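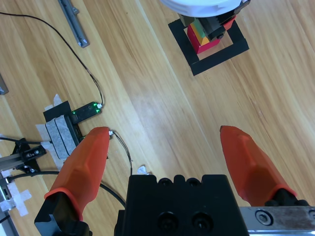
Délimiter une zone d'empilage au ruban noir

Pour faire empiler des blocs de couleur toujours au même endroit, un carré de ruban adhésif collé sur la table suffit. Comptez un rouleau de ruban noir mat, une règle, une équerre et un chiffon propre.

1. Dégraissez le plateau et laissez sécher. Sur du bois clair, le noir se repère sans peine.

2. Marquez les quatre coins au crayon. Ne vous fiez pas au fil du bois : s'il part en diagonale, il fausse l'œil. Contrôlez les angles à l'équerre.

3. Coupez quatre bandes de 36 cm et posez-les sans les tendre -- un ruban étiré se rétracte et se décolle aux extrémités. Faites-les se chevaucher aux coins, puis arasez au cutter, sans appuyer.

4. Empilez les blocs à l'intérieur en gardant 2 cm de marge avec le ruban. Un rouge à la base, puis du jaune et du vert, par exemple.

5. Fixez au ruban blanc ce qui doit rester en place à côté, câbles compris.

Le ruban Zututar se retire sans trace au bout de quelques semaines. Le Restitz tient mieux mais laisse de la colle, à enlever à l'alcool.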